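Postal chess at Parnonico: your questions answered

I get more or less the same emails every September, when people come back from their holidays and decide they want a slow hobby. So I've put the answers in one place. If yours isn't covered, write to me through the contact page and I'll get back to you (slowly, as you'd expect).

What is postal chess, then?

Two people play a game of chess by sending each other one move at a time on a postcard. You get a card, you think about it for a few days, you write your reply and walk it to the post box. I've been doing it for years and I still get a little jump in my stomach when something lands on the mat.

How long does a game take?

Ages! My longest one ran to 43 moves and saw me through two house moves and a new kitchen. Most are shorter than that. If both of you answer promptly you might be done inside a year, but please don't join if you need a quick result.

Do I have to be any good?

No. I'm not. We ask you to give yourself a rough level when you sign up and I try to pair you with somebody similar. There are a few very strong players in the Kolldale section, and they're kind about it, but they will flatten you.

How many games can I have going at once?

I cap new members at 4. It sounds like nothing, and then three cards turn up on the same morning and you've muddled your bishop in one game with your bishop in another. I did exactly that in my first winter and lost a rook over it. Once you've finished a couple of games you can ask for more.

Do I need a special set?

Any set will do. Some people keep a board laid out for each game, which is lovely if you have the shelf space and no cat. I use one folding board and set up the position afresh whenever a card arrives, then put it all away again. Setting up takes me a few minutes and I find it helps me look at the game with new eyes. 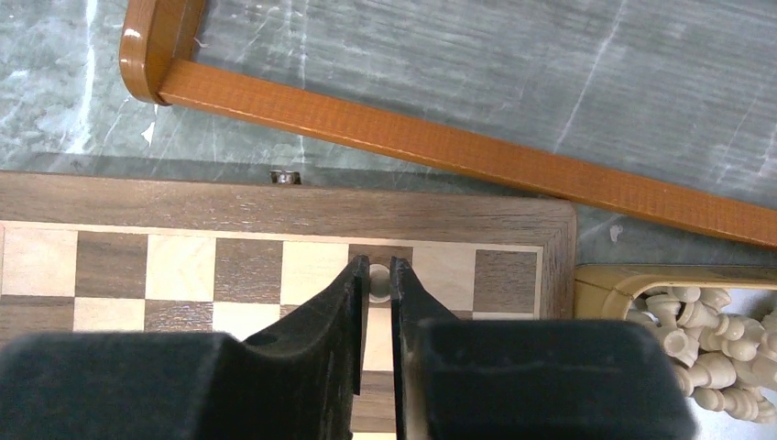 A walnut and maple board, with the cream pieces in their tray.

Whatever you play on, write the moves down as well. Boards get knocked. Your score sheet is the real record, and if there's a disagreement that's what I'll ask to see.

How should I write my moves?

Ordinary notation, in capitals, in pen. Put the move number, then your opponent's last move, then yours. Repeating their move back to them feels fussy but it catches nearly every mistake before it becomes an argument. Date the card too, please.

What happens if a card goes missing?

Wait a fortnight, then send a repeat with REPEAT written across the top. We lost a whole batch when the Lerkport sorting office flooded, and everybody just sent theirs again. No one is penalised for the post being the post.

Can I use a computer to help?

No, and I do mean no. Books are fine – I lean on my battered copy of the Ramasamy opening guide far more than I should. Chess engines aren't allowed at all, even to check a move you've already chosen.

Can I chat on the cards?

Oh, please do. Weather, gardens, what you had for tea. I've got a shoebox with 1,868 postcards in it (all right, it's several shoeboxes now) and it's the chatter I go back and read.

Is there anywhere to buy the printed cards?

Yes, I sell them in packs of 300 with a little blank diagram on the back. Plain postcards work perfectly well if you'd like to try a game first. Holiday ones are very welcome too, as long as I can still read the move.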